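Notebook, towel folding, November

Carried on with the kitchen towels. Goal for this stretch is unchanged: settle on one fold that gives the same finished size each time, and write it down clearly enough that someone else can repeat it without asking me.

Stock in use: the white checked towels from Zupan and the plain ones from Nillow. Washed both lots at 30 before starting, no softener, line dried in the back room. The Zupan lot shrank more along the length than across the width. Measured after drying, not ironed. The Nillow lot held its size but the hems pulled in, so the long edges are no longer straight. Put the Nillow ones back on the shelf until I decide whether a wavy edge matters.

Method A (halves, then thirds): fold the long side over, match corners, turn a quarter, fold in thirds. Gives a compact stack but the last third rides up if the first fold is off at all. Error at the first fold shows up again at every later one.

Method B (thirds, then halves): slower to start, better at the end. The raw-looking side ends up inside. Stack of 8 stood without leaning. Stack of 4 is no test of anything and I will stop recording those. 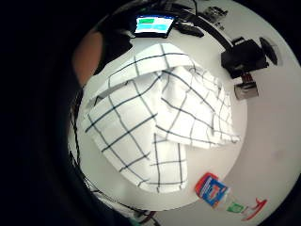
The printed grid is useful as a guide. With the cloth flat, a line on the top layer should sit over the matching line underneath, and any twist is obvious before the second fold. It only works if the print is square to the hem. On several of the Zupan towels it is not, and following the lines gives a skewed edge. For those, go by the corners and ignore the print.

Starting condition makes more difference than I allowed for last time. A towel dropped on the table from a height lands with a corner tucked under more often than one laid down by two corners. Finding the tucked corner takes longer than the folding. Proposed start for all further runs: pick up, find two adjacent corners, shake once, lay down, smooth from the center out. Log the smoothing separately from the fold.

Table surface: white top is slick and the cloth slides when pulled from one side. Tried the Prurier mat under it. Less slip, but the mat picks up lint and a hem caught on its edge twice. Took it off again. Wiping the bare top between towels does about as much good.

Weighing: skipped. The Barkell scale drifts below 200 g and one towel is under that. Could weigh them in stacks if it comes up.

To do:
Square check on the rest of the Zupan lot, set aside the skewed ones.
Rerun B with the new start.
Decide on Nillow hems.
New pencil for the shelf labels, marker bleeds through.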